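Home Textiles and Soft Furnishings, evening class
Session 5 notes: minky, and what to do with it once it's in the house

Monday, December 9, 2019

Hi all, these are the notes I promised, typed up from my scribbles with a few bits added that we ran out of time for. If you were away, read the whole thing. If you were there, skip to the seams, because I rushed that part and I could tell from your faces!

First up, what we mean by minky. It's a short-pile polyester knit, very soft, and the kind most of you have brought in has raised dots pressed into the pile. The dots are a pain to cut through and a joy to touch, which is why it ends up on so many kids' pillows and blankets. It has a nap, so stroke it both ways before you do anything else. One way it lies flat and looks pale, the other way it goes darker. Same colour, same bolt, I promise. Mark the smooth direction with a chalk arrow on the back and cut every piece with the arrow pointing down.

It also has stretch across the width. Squeeze a small minky pillow in from its short ends and you'll get folds running top to bottom, and a corner that wants to poke up.
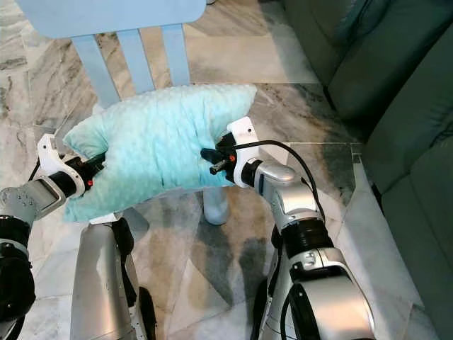
Now, stuffing. Most of you overfill. I overfilled for years. For a small rectangular pillow weigh your fill before you start, and write the number down, because you will not remember it when you make the second one to match. My chair pillow took 179 grams of the Vanton fibre and sits nice and low. Roman Krawczyk put 600 grams into his bed pillow and it came out like a loaf of bread, so he's pulling some back out through the side seam this week. Tease the fibre apart with your fingers, do the corners first and then the middle.

Blankets are a different animal. A dotted minky front with a fluffier back gives you two thick layers that slide against each other, and the pins make no difference whatsoever. Use clips, close together. If the finished thing puffs into a mound when you pinch up a fold, you've got nice loft, and you'll want a walking foot for the edge trim.

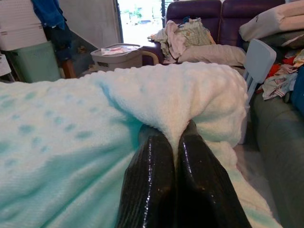

Lucyna Ostrowski asked whether you can just use an ordinary foot and go slowly, and said she'd got away with it on two cot blankets. You can, Lucyna, if you lengthen the stitch and lift the presser foot every so often to let the layers settle. Leszek Zawadzka reckoned basting spray does the same job. I don't love the smell but give it a go on a scrap.

Seams, then. Stretch needle, long straight stitch, and a wider seam allowance than you'd use on cotton. Leave the turning gap on a straight side, never at a corner, and backstitch hard at both ends of it. Trim the fluff out of the allowance before you turn (do this outside if you can, I'm still finding bits of it in the car). Care labels get caught in the seam about a thumb's length from a corner, and please don't do what I did in November and sew one in upside down on a gift.

Colour on the sofa came up as well. A grey-green leather three-seater is a cool, shiny background, and dotted minky is matte and soft, so you can put a pink cushion in one corner and an aqua one beside it without it looking like a lolly shop. The catch is that minky slides on leather. Tuck cushions right up against the armrest and they'll stay put a bit longer.

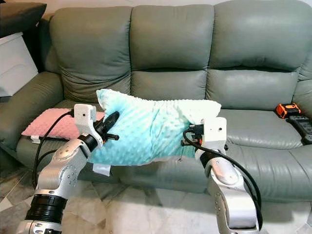

If the sliding drives you mad, sew a strip of grippy backing to the underside. Pasar had rolls of it at 26 dollars last time I was in, which I thought was steep, and you only need a sliver. Washing is cool, gentle, no softener, and keep it away from the iron completely. Heat flattens the pile and it doesn't come back. Shake it, line dry it, and brush it with your hand while it's still a bit damp.

Last thing was the practice piece, a flat pillow for a child's chair. Measure the seat and take a little off each side, so the pale edge of the seat can show at the front. Tadeusz wanted ties on his. Fine on a spindle back, as long as they're short and stitched down properly.

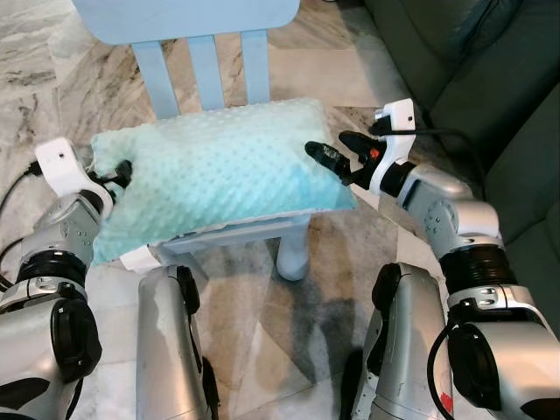
For next session

Bring your cut pieces with the arrows marked, your clips, and a new stretch needle still in its packet. Fill is on me this time. If you're making the blanket, cut the front 63 centimetres wide and leave the back a bit bigger, we'll trim it down together. And could whoever borrowed my good Zineck shears please pop them back in the drawer!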